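Standby-Verbrauch in der Küche, Teil 2

Im Februar habe ich die Grundlast der Wohnung gemessen, diesmal nur den Küchenkreis. Messgerät ist ein Wateck-Zwischenstecker, Abtastung alle 50 Sekunden.

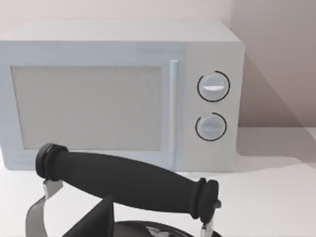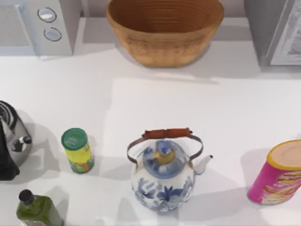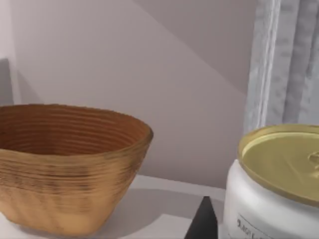
Messaufbau

Der Zwischenstecker sitzt vor der Steckdosenleiste, die Daten gehen per WLAN an einen Pudano-Logger. Der Eigenverbrauch des Steckers ist abgezogen. Nachts zwischen 1 und 5 Uhr läuft nur die Grundlast, deshalb werte ich ausschließlich dieses Fenster aus.

Ergebnis

41 Nächte, davon zwei verworfen (Logger offline). Einzelne Spitzen reichen bis zu 234 Watt und stammen vom Kompressor des Kühlschranks - sie sind herausgefiltert. Der Rest verläuft flach. Auffällig war allein das alte Netzteil von Masson, das auch ohne Last warm wird. Es ist inzwischen vom Netz.

Die Rohdaten lade ich als CSV hoch, sobald die Zeitstempel korrigiert sind.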